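Gallery: the Friday we kept tripping the stop

I promised a few people some photos from our week of block sorting at Fasesham, so here we are. I'd love to say it's a gallery of triumphs! It's mostly a record of the fault that ate our Friday, when the controller (we run Skoltine on everything) decided again and again that something had been hit and shut the whole lot down mid-move. 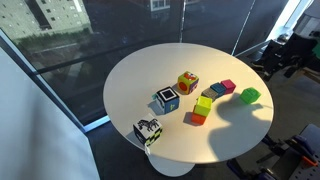 The first stop came a little before lunch. There was no bang and no scrape, just a click from the brakes and a red line in the log saying the force limit had been passed. We reset, ran it again and got 4 more good picks before the same thing happened. I blamed the zebra block, for no good reason except that it's bigger than the rest and I'd been grumpy with it all week.

By mid-afternoon I'd swapped the order of the picks, slowed everything down and drunk far too much tea. Still stopping.
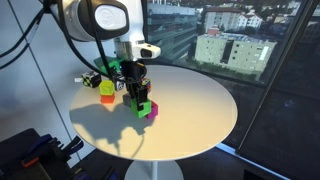 2 min read

The cable was my next suspect. If a loop hangs by the wrist it can tug when the joint turns, and a tug looks a lot like a bump to the force sensor. I went through the log line by line (900 of them, I don't recommend it) and every stop came during a wrist turn — never on the way down, never while closing on a block.

We haven't raised the force limit, and we won't. The Juvau notes suggest doing just that for nuisance stops, but people lean over this table all day and I'd much rather lose an afternoon. For now the wrist turns are capped in software, and a shorter cable and two proper clips are on order from Moldovan. More photos once they've arrived and I've done 100 picks without a stop.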